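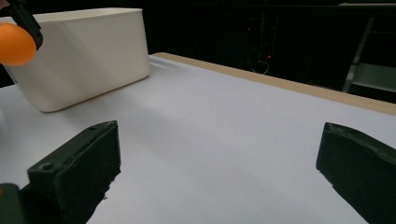
Orange ball over the white bin, gripper fingers open.

Spent most of the morning on the budget and the rest of it at the table with the grippers. The budget took longer. I have 3,230 pounds left for the bench and it has to cover everything up to the end of May, when the next lot of money is supposed to come through. I have written it all out again on one sheet so I can stop working it out in my head on the bus.

The biggest item is the second arm. Rimura want 1,520 for the one I was looking at, and that is the bare arm with a power supply and no gripper. Eltum do one that is a bit cheaper but the delivery is slow and the spare parts have to be ordered separately, each with its own postage. I wrote to both and asked the same three questions: what the warranty covers, how long a replacement joint takes to arrive, and whether the price holds until May. Rimura answered the first two. Eltum have not answered any of them.

Fingers are the other thing. The inner edges are rough and ragged in places and I don't like the look of them. I can go on printing them here, which costs me very little apart from time, or get a batch done by Sugden in something tougher. They quoted for 30 and for 50. The price per finger drops a fair amount at 50 but I can't see myself getting through that many before I change the shape again. I am leaning towards 30. The screw holes need to go in the right place first, so no order until I have redone the drawing.

Had soup at the desk. Went back down.

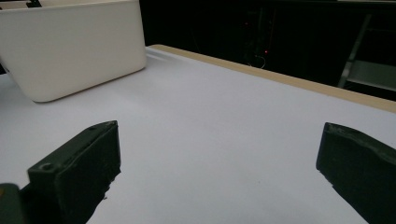 Nususach, 20th March

Afternoon. Stayed with the bin and the bare table and tried to write down what the bench needs, as opposed to what I would like for it. The list came out shorter than I thought it would.

Lighting first. The tabletop is bright enough, but past the wooden edge it is nearly black, and about all I can make out from the table is the red lights, a loop of cable and some grey metal frame. That is no trouble for the grippers. It is a trouble for me when I have to get round the back and plug something in. A cheap lamp on a clamp would do it. I have put down a small sum and will look in the ordinary hardware shop before I look anywhere else.

Then the table covering. The white is good to work on, and there is nothing wrong with it that I would pay to put right this year. There are faint ripples towards the far edge. I will try pressing it down again and leave it off the budget.

Bins: one is enough for now. If the second arm comes I will want another of the same kind, and they are cheap, so I have put it under sundries with the screws and the cable ties.

What I had forgotten altogether was the mounting for the second arm. It can't simply be stood on the table. It needs a plate and a proper bolt at each corner, and the plate will have to be cut. I rang Sugden again and they can do it at the same time as the fingers if I get both drawings to them together. So the drawings are now the thing holding everything up, and they are my job.

If I buy the Rimura arm, the plate, the 30 fingers and the lamp, I should have roughly 50 pounds over. That is too little. One broken motor and I am stuck until the new money. Without the arm I am comfortable and could even have the larger batch of fingers, but then I am running one side of the bench through the summer and everything takes twice as long.

I have decided to wait a week for Eltum. If they haven't replied by then I will ask Rimura whether they will take payment in two halves, the second one after May. I have not asked a supplier for that before and don't know if it is done.

To do tomorrow: finger drawing, plate drawing, measure the table from the bin to the far edge, find the receipt for the last power supply.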